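Grasp planner, week whatever

Two arms, one queue, a lot of little stars

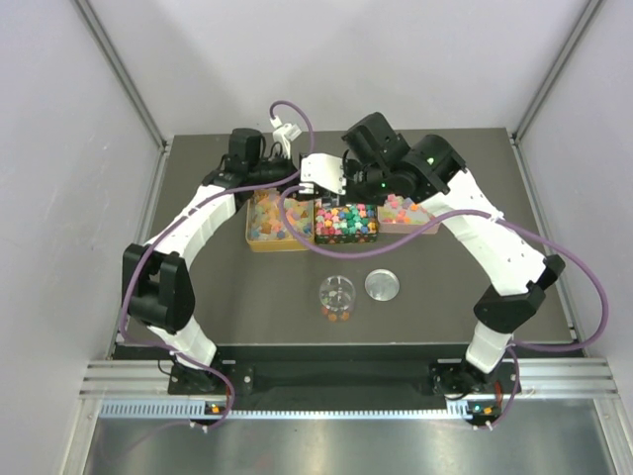 Eirini Koutsoukos
Motion planning and general plumbing, Lusari

Quick one, I have a build running.

So the handoff planner finally talks to the new perception node. Took all of Tuesday. The bug was mine, of course: left arm was reading timestamps from one clock and the right from another, and the collision checker just shrugged and used whichever pose came in last. When the grippers get this close over the boxes you really want those to agree!! Off by 243 ms at worst. Fixed now, one clock, 100 Hz, both arms.

Segmentation still hates the pale stars. Bright ones in the black box, fine. The pastel translucent ones in the yellow-orange box come back as one big blob and the planner picks the middle of the blob, which is nothing. Iason wants to retrain. I want to try the depth edges first, cheaper. We'll see who wins.

Also the jar. Clear round thing, shiny rim, depth map full of holes. For now I hardcoded its postion in the config (sorry Christos) and padded it by 2 cm.

Next up: cable model. The planner has no idea the purple cables exist, it plans straight through the loop on the right side. Thinking a fat capsule chain, maybe 234 lines of ugly code if I steal from the old Vilix branch.

Ok build failed. Bye for now, more when teh tests pass.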